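Doors get forgotten when we clean. I'll mop a whole hallway and walk right past a month of fingerprints! So back in March I made myself a little door routine, and I've stuck to it ever since, mostly.

Start at the top. Painted white doors collect dust on every bit of raised trim, and if you wet that dust first you get gray paste in the corners. I run a dry paintbrush along the frame and the panel moldings (an old two-inch one is perfect), then go over everything with a barely damp cloth and a drop of dish soap. The handle gets its own cloth, and so does the plate behind it – that's where the grime really sits.
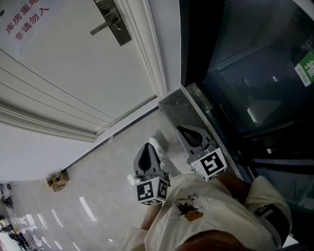 How do you clean around lettering or a sign on a door?
Wipe with a soft damp cloth in the direction the letters run, and don't scrub at the edges. Keep glass cleaner off stickers too. Spray it on the cloth, do the open glass, and stop short of the sign.

Dark glass shows every streak, so I do it last, with a dry microfiber cloth and hardly any cleaner. My neighbor Adanech Chala swears by plain warm water and a squeegee, and her glass does look better than mine.

Then there's the threshold. Stone steps hate vinegar! Marble especially – it can leave dull spots you won't get out with a rag. A pH-neutral floor soap is plenty. Sweep the grit off first or you'll be grinding it into the polish, and do the same on glossy tile.

Last thing, pick up whatever has landed by the baseboard. Cardboard boxes are my weakness. I flatten them the same day now, or they start filling up with batteries and string.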